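Lock the Back Door, Sure, But Call Your Neighbor First

4/11/09

So the shoe repair place on Merrick Street got broken into again, and by lunchtime everybody in my part of town had a plan. Cameras on every pole! A curfew! My brother-in-law wants floodlights, the kind they use at ball games. I've been listening to this for days now and I'd like a turn.

I had a shop on that street for 20 years (picture frames, mostly, and greeting cards toward the end when frames weren't paying). I was broken into three times. The first time they took the register, which had 70 dollars in it, and the window cost me a whole lot more than that. The second time they took a box of brass hangers and left the register alone, and I still wonder about that one. So I do know the feeling of standing on the sidewalk in your slippers while a nice young officer writes down your middle name.

What I don't buy is the idea that we can order our way out of it from a catalog. A salesman from Reltberg came through in June with a binder, and half the block signed up for his alarm contract. Fine, it's their money. But alarms go off all the time on Merrick. Wind sets them off, delivery trucks set them off, and after a month you roll over and go back to sleep. I do it too. The alarm at the shoe place rang for a good long while that night and I heard it and I thought, oh, that thing.

Compare that with how it used to go. Ragnheiður Mogensen lived over the bakery and she knew every car that belonged on the street after dark. If she saw one that didn't, she opened her window and asked the driver what he wanted. That was the whole system! She had my home number and I had hers, and she used it once at two in the morning because I'd left my own back door standing open. I was embarrassed for a week.

She moved to Sterkholm to be near her kids, and the apartment has had a string of tenants since, perfectly pleasant people I couldn't name for you. I'm not blaming them. I never went up and knocked, so that's on me.

Grímur Bjarnason wrote a letter to this paper saying that people like me are living in the past and that a thief isn't scared of an old lady at a window. Well, Grímur, you never met her. But I'll give him part of his point. Some of those apartments really are empty at night, and you can't ask a neighbor to watch a street when there's no neighbor. He's also right that the streetlight by the alley has been out forever. Fix that, please. I'd vote for that tomorrow.

Where he loses me is the 80-dollar fee he wants from every storefront to pay for a private patrol car. One car, driving past twice a night, with a schedule any teenager could figure out by the weekend. I'd take that same money and put on a supper in the old Imus building, renters and shop owners both, and nobody leaves without swapping phone numbers. I'll even wash up.
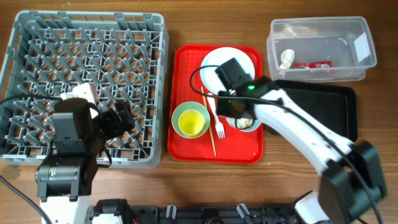
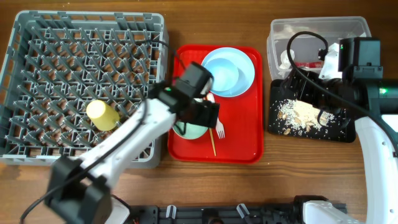
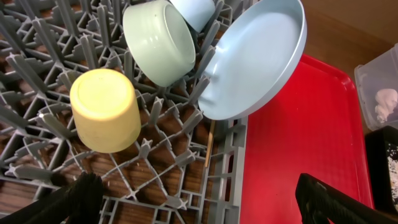 What I'd Ask You to Do This Week

Go knock on one door. Upstairs, next door, across the alley, I don't care which. Say your name and write your number on something. If you hear an alarm tonight, get up and look out the window, and if it doesn't look right, call the police and then call whoever owns the place. I'm going up those stairs over the bakery on Monday with a coffee cake, and I'm a little nervous about it.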